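The Ferry Breakfast, Reviewed at Last

Regular readers will know that we have taken the overnight boat from Cilari to Plimari more often than is strictly sensible, and that in all those crossings we had never once sat down to the breakfast. The boat docks at 7:30, breakfast opens at 6, and anyone who has slept in a reclining seat next to the ice machine will understand how we kept missing it. In April we finally booked a cabin, set two alarms and went.

The dining room is on Deck 5, behind the gift shop, and it is called Çınar. The old buffet on Deck 6 is still there for people who like a queue. Çınar is table service, costs 12 euros a head if you pay when you book, and a fair bit more if you stroll up in your socks and ask. We know the second price too, but we would prefer not to discuss it.

You get a choice of two breakfasts. The Continental is bread, butter, jam, cheese, a boiled egg and a slice of something the menu calls "morning cake," which tasted a lot like evening cake. The Full Plimari adds grilled tomatoes, white beans, sausage and a small dish of olives. Order the Full. The beans alone are worth getting up for, and I say this as a person who has been rude about beans in this newsletter before. Coffee comes in a pot and the pot gets refilled, slowly, by a waiter who has clearly seen rougher seas than you have.

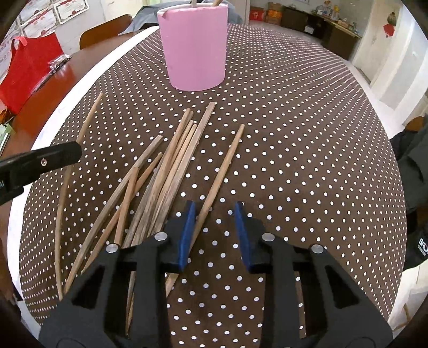
Table linen on ferries has been in decline for years, and most lines have gone over to paper mats with a map of the route on them, in case you forget where you are going halfway through your toast. So I have a soft spot for any breakfast that comes with a proper cloth. Brown with little white polka dots would be my pick for a boat, seeing what coffee does in a swell. Çınar has gone with plain white, which is brave. Ours had a jam stain by 6:20 and it was mine.

Now the complaints. The toast arrives before everything else and gets cold waiting for company. The window tables are held for the Zallotel package people until 6:45, even when there are none of them aboard, and we spent half our meal looking at a row of beautiful sunrise seats with little reserved signs on them. Announcements about returning to your vehicle start at 6:50 and repeat every few minutes in a tone that makes you chew faster. If you have a car on the lower deck, be at the door when it opens.

The cabin deserves a word as well. We had 414, an inside double on the quiet side, and it was clean, with two bunks and a shower you could turn around in if you planned it. Avoid anything near 400, where the stairwell door closes with a bang all night.

Would we do it again? Yes, and we have already booked for the fall, with the Full Plimari paid in advance. The summer timetable runs until the end of September, and after that the boat leaves an hour earlier and Çınar opens at 5. We will be setting three alarms.

Next issue: the day boat back, and its sandwiches.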